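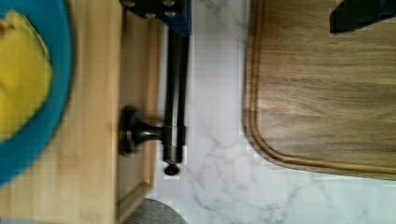 6. Unexpected Stops of the Arm Near the Counter

This section is for the operator who finds the arm stopped in the middle of a task, with error code 77 on the pendant. The code means that the force at the wrist went over the limit. In the Prasameo kitchen cell this occurs most often when a finger touches a hard edge at low height.

CAUTION: Do not pull the gripper free by hand while the drive is enabled. The arm can move again without warning.

6.1 Recovery after code 77

1. Press the stop button. Wait until the pendant shows DRIVE OFF.
2. Look from the side at where the fingers are. Do not put your face under the wrist.
3. If a finger is touching a board, a box or a tray, move the object away and leave the arm as it is.
4. Enable the drive and select RETRACT, speed 2. Keep one hand on the stop button.
5. When the arm is at home position, check both finger pads for cuts.
6. Clear the code and write it in the cell log.

Note: RETRACT always moves up first. Check that the space over the gripper is free.

6.2 Putting the objects back

Before the task is started again, arrange the objects by the layout sheet. The soft fruits go on the blue tray. The cutting board must lie flat on the marble.
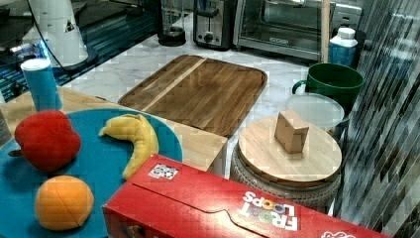 Figure 6-2. Tray with plush fruits, cereal box and cutting board.

If code 77 comes back at the same point, raise the approach height in the task file and try one time more. After a second stop, do not continue. Send the log to Roland Inskip at the Bloxham office, with the last 400 lines included.

Section revised 30/03/2024.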